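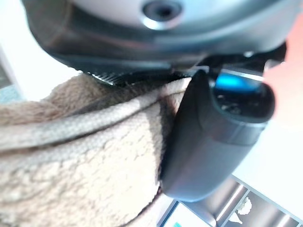

工单主题:米色仿羊羔绒盖毯洗后绒面结块、发硬,烘干机滤网反复堵塞
产品:Femell 仿羊羔绒盖毯,米色,单面绒
所在地点:Workamen 公寓,公用洗衣房及布草间
提交人:Harriet Gallagher
处理人:Ramil Javier
优先级:中
状态:已解决,保留观察
建单日期:12月17日 星期二

问题描述(提交人填写)

公寓客厅和客房配的米色绒毯,洗过几轮以后绒面开始打结。新毯子的绒是一粒一粒的小卷,手压下去能弹回来。现在问题毯子的绒卷黏成片,中间一块最明显,四边稍好。摸起来表面发涩,有的地方能捏到小硬疙瘩,掰不开。

另外烘干机滤网每烘一锅就满,面板报滤网提示,中途停机。清掉绒毛后能继续,下一锅又报。之前洗毛巾和床单没有这种情况。

机器是 Thygesen 热泵烘干机,洗衣机同品牌。洗涤剂用 Ernell 浓缩洗衣液,柔顺剂也是 Ernell 的。程序一直选“混合织物”,洗烘都是。

希望确认三件事:
一,毯子是不是质量问题,能不能换。
二,已经结块的还能不能救。
三,烘干机要不要报修。

受影响范围:客厅和客房在用的全部绒毯,轻重不一。布草间里还有未拆封的同款备用。

首次回复(Ramil Javier)

工单已收到。判断之前需要以下信息,请逐条回复:

1. 毯子水洗标上的成分和洗涤符号,请照抄,不要凭印象写。
2. 洗涤时是否与其他织物同锅,如有,写明是什么。
3. 每锅放几条毯子。
4. 洗衣液和柔顺剂的用量,用什么量取,柔顺剂加在哪个格子。
5. 烘干结束时毯子的手感:烫手、温热还是常温,有无潮的部位。
6. 结块的毯子是否集中在同一批次,批次号在水洗标背面。
7. 烘干机滤网是单层还是双层,平时清到哪一层。

回复之前,绒毯暂停洗涤和烘干,未拆封的备用毯先不要投入使用。滤网清干净后烘干机可以正常烘毛巾和床单,如果烘毛巾时也报滤网提示,请记下来。

提交人回复

1. 成分写的是聚酯纤维,正反两面都是。洗涤符号:水洗盆带手,下面没有横线;三角打叉;烘干的方框圆圈里一个点;熨斗打叉。
2. 同锅。一般和浴巾一起,有时候加几只抱枕套。
3. 塞满为止,没有固定数。
4. 洗衣液用瓶盖,一满盖。柔顺剂也是一满盖,加在柔顺剂格。有段时间因为毯子发硬,柔顺剂加过两盖。
5. 烫手。浴巾没干透的时候会再加一段时间,毯子那时候已经干了,一起留在里面。
6. 看了一部分,批次不同,有新有旧。洗得多的更严重,和批次看不出关系。
7. 双层,抽出来像书一样能打开。平时只把外面那一层的毛揭掉,没有打开过里面。

补充:烘毛巾时报过一次滤网提示,清掉外层以后没有再报。

初步判断(Ramil Javier)

按现有信息,下面几项都对得上。

绒面结块。仿羊羔绒的卷是聚酯纤维热定型做出来的,受热过度后卷度会改变,纤维端头变软,相互缠住,冷却后就固定在缠住的状态。水洗标上烘干符号一个点,对应低温。“混合织物”烘干的温度高于这一档,再加上浴巾没干时追加时间,毯子在已经干透的情况下继续受热。手摸到的硬疙瘩多半是这样来的。

发涩。柔顺剂在聚酯绒面上残留较多,加量以后更明显。残留物把绒卷的根部黏在一起,表面摸着有膜。加到两盖会加重这个问题。

掉毛和滤网。浴巾的短绒会钻进毯子的绒卷里,毯子自身也有浮毛,两种毛一起进滤网。内层从未清理,通风面积已经减小,外层稍有积毛就触发提示。烘毛巾也报过,说明内层有积存。烘干机本身暂时看不出故障,不建议现在报修。

批次问题。不同批次都出现,且与洗涤次数相关,暂不按质量缺陷处理。如果未拆封的备用毯按正确方法洗后仍然结块,再重新评估。

下一步做一组对照,确认以上判断。请准备:

样品甲:在用毯一条,绒面已结块,程度中等。
样品乙:未拆封备用毯一条,拆开后剪掉吊牌,不要剪水洗标。

合计 2 条,其余毯子继续暂停。

测试前准备

一,清洗衣机。柔顺剂格抽出,用热水冲洗,格子下方的虹吸帽拔下来单独洗。里面如果有胶状沉积,用旧牙刷刷掉。装回后不放衣物,跑一遍筒清洁。

二,清烘干机滤网。外层、内层都打开,先用手揭掉绒毛,再用水从背面冲,冲到对着光能看见网孔。甩干水,晾透再装。滤网座里面也有毛,用吸尘器窄嘴吸。冷凝器前面的海绵按说明书拆下冲洗,拧水时不要扭。

三,清湿度传感条。位置在滚筒门内侧下沿,金属条。用湿布蘸少量白醋擦,再用清水布擦一遍。柔顺剂会在这里成膜,导致机器误判衣物湿度,烘干时间偏长或偏短都有可能。

四,检查毯子。摊在台面上,绒面朝上,用手背顺着一个方向推过去,再反方向推。找出硬疙瘩的位置,用棉线做松的标记,方便测试后对比。不要用别针。

提交人回复

准备工作都做了。柔顺剂格下面确实有一层胶,虹吸帽差点拔不出来。滤网内层积得很厚,像一块毡,整片揭下来的,颜色灰里带米色。海绵也脏。传感条擦下来发黄。

样品甲的硬疙瘩主要在中间和一侧长边。样品乙拆开时绒面正常,有一点浮毛,抖了几下落下来一些。

测试记录一:样品甲

洗前处理:翻过来轻拍背面,把浮毛拍掉。绒面用宽齿梳从边缘向中间梳,只梳表层。梳不开的地方不要用力,容易把绒从底布上拔出来。

去残留:洗衣机选轻柔程序,冷水,不加洗衣液,柔顺剂格加白醋 200 毫升。单独洗,不混其他织物。脱水选最低一档。

观察(提交人):前期排水发浑,有泡沫。没有加洗衣液却有泡沫,说明毯子里本来就有残留。洗完绒面比原来松一点,涩感减轻,硬疙瘩还在。

第二遍:轻柔程序,冷水,Ernell 浓缩洗衣液半盖,不加柔顺剂,增加一次漂洗。

观察(提交人):没有明显泡沫。排水清。

烘干:低温程序,定时 25 分钟,到时间取出,不追加。取出后抖开,搭在晾杆上,绒面朝外,自然晾到干透。

观察(提交人):取出时微潮,不烫手。抖开以后绒面蓬起来一部分。晾干后再用宽齿梳轻梳,黏成片的区域大部分分开了。标记过的硬疙瘩,有的变小,有的没有变化。滤网外层有毛,量不多,没有报提示。

处理人批注:变小的那些属于残留物黏结,可以恢复。没有变化的属于受热结块,纤维端头已经变形,洗涤无法还原。可以用小剪刀平着修掉最外面的硬头,每处只修一点,修完仍有明显硬感就不要继续,底布露出来更难看。

测试记录二:样品乙

洗前处理:户外抖毛,不梳。

洗涤:轻柔程序,冷水,洗衣液半盖,不加柔顺剂,单独洗,绒面朝里折一次再放进滚筒。

烘干:与样品甲相同,低温,定时相同,取出后晾干。

观察(提交人):绒面没有打结,卷还在。滤网的毛比样品甲多,颜色是米色,应该是新毯的浮毛。没有报提示。

重复一遍相同流程。

观察(提交人):第二遍掉毛明显减少。绒面和第一遍后没有区别,按下去能回弹。

处理人批注:新毯前几次掉毛属于正常。请把样品乙放回客厅使用,挂线标,后面每次洗都按同一流程,观察绒面是否有变化。

测试记录三:对照混洗

提交人提出:以后每次都单独洗毯子,洗衣房排不过来,能不能和别的东西一起洗。

处理人答复:可以和表面光滑、不掉毛的聚酯织物同锅,例如抱枕套,拉链先拉上。浴巾不行,毛圈会掉短绒,吸水量也差太多,浴巾干的时候毯子已经过热。牛仔、带魔术贴的东西不行,会钩绒。请用样品甲和抱枕套试一锅,装到滚筒一半,上方留出能放进一只手的空间。

观察(提交人):按要求装的,抱枕套正面有几根浮毛,用粘毛滚一遍就干净。样品甲没有新的结块。烘干结束,抱枕套已干,毯子微潮,分开取出,毯子去晾。

处理人批注:这个组合可以保留。

关于其余在用毯子的处理

按绒面状况分成三堆,分堆在干燥状态下进行,摊平后用手摸,光看表面容易漏掉里面的硬块。

第一堆:绒卷分明,只有轻微发涩。按样品乙流程洗一遍,直接回到使用。

第二堆:绒面黏成片,梳得开。按样品甲流程,白醋一遍、洗衣液一遍,晾干后梳。

第三堆:大片硬结,梳不开,弯折时能感到底布跟着发硬。不再处理,退出客房使用。背面完好的可以留在布草间,搬家具时垫在地上,或者包镜子。

提交人回复:分完了。第一堆最多,第二堆其次,第三堆只有洗得最早的那几条。第二堆里有一条边上的包边线开了,绒从缝里出来。

处理人答复:开线的先缝再洗。用与底布接近的涤纶线,回针起头,针距放短,缝的时候把绒往里拨,不要把绒卷压进线迹里。压进去的用针尖挑出来。

质量与换货

提交人追问:Femell 那边是否受理换货。毯子是随公寓统一采购的,这次采购量 2,300 条,分到各楼,别的楼可能也有同样问题。

处理人答复:就本工单内的样品看,不符合换货条件。原因如下:水洗标标注低温烘干,实际使用程序高于标注;未拆封样品按标注洗涤两遍,未出现结块;问题程度与洗涤次数相关,与批次无对应关系。

以下情况仍可单独提交换货:未使用过的毯子拆封即有硬结;包边在首次洗涤前开线;按标注洗涤后底布缩水,导致四边起波浪。提交时附水洗标正反面和问题部位,不需要寄整条。

开线那一条因为洗涤历史不清楚,暂按使用磨损处理。其他楼的情况请各楼自行建单,本工单不合并。可以把下面的操作要求转过去,各楼洗衣机型号不同的,以机器上“轻柔”和“低温”两个档位的实际名称为准。

布草间存放

提交人问:备用毯压在柜子最底层,上面是床单和被芯,拆开时绒面有压痕,会不会也变成结块。

处理人答复:压痕和结块不同。压痕没有受热,抖开后挂一晚,大部分能恢复,恢复不了的地方用蒸汽挂烫机隔开一段距离喷,喷头不能碰到绒面,喷完用手背逆着推。熨斗不能用,水洗标上已经打叉。

存放建议:绒面朝里对折,再卷成筒,竖着放进柜格,不叠压。真空袋不适合长期存放这种绒,抽紧以后卷会被压扁。柜子靠暖气管的那一侧不要放。洗完的毯子晾透再收,手伸进卷筒中间摸,发凉发潮就继续晾。

操作要求(贴在洗衣房,替换原有说明)

绒毯
洗前:抖毛,检查包边,口袋和折缝里的东西掏干净。
洗涤:轻柔,冷水,洗衣液半盖。
柔顺剂:不加。
同锅:只和抱枕套。浴巾另洗。
装载:滚筒一半。
脱水:最低档。
烘干:低温,定时,到时间取出,不追加。
晾干:绒面朝外搭开。
梳理:全干以后,宽齿梳,只梳表层。

滤网
每锅烘完清外层。
每次烘过绒毯,打开内层一起清。
水冲以后晾透再装,备用滤网先顶上。
滤网座每周吸一次。

传感条
每周擦一次。

后续跟踪

提交人:新说明贴上以后,有一锅又混进了浴巾,滤网提示出现,停机及时,毯子没有明显变化。浴巾上沾了不少米色绒毛,抖不掉,重新烘了一遍才掉下来。已经在绒毯的收集筐上另挂了标签,和浴巾筐分到门的两侧。

处理人:收到。那条毯子请单独再洗一遍,把毛圈的短绒洗出来,否则下次干了会缠在卷里。

提交人:洗了,滤网上有白毛,是浴巾的。毯子正常。

提交人:样品乙到现在又洗过几次,绒面没有结块,使用频率和客厅其他毯子一样。白醋用完,换成无香的柠檬酸是否可以。

处理人:可以,先完全溶在水里再倒入柔顺剂格,不要直接倒粉。粉末落在格子里会结住。只在发涩的时候用,正常的毯子不需要每次加。不要和含氯漂白剂前后脚用,水洗标本来也不允许漂白。

提交人:第二堆全部处理完,恢复使用。超过一半梳完之后看不出问题,剩下的中间还有小硬头,修过,放在次卧。烘干机清理以后没有再自己停过,烘毛巾的时间比以前短。

处理人:烘干时间变短与内层滤网和海绵清理有关,属于正常。无需报修。

工单转为已解决。样品乙的线标先不要拆,4月换季收毯子之前再检查一次绒面和包边,结果回在本工单下面即可,超期系统会自动锁定,锁定后请新建工单并注明关联。

提交人:好的。备用滤网只有一片,已申请再买一片。

处理人:型号以滤网边框上的编号为准,同系列有两种宽度,装错了会留缝,绒毛直接进冷凝器。到货后先和旧的叠在一起比一下再装。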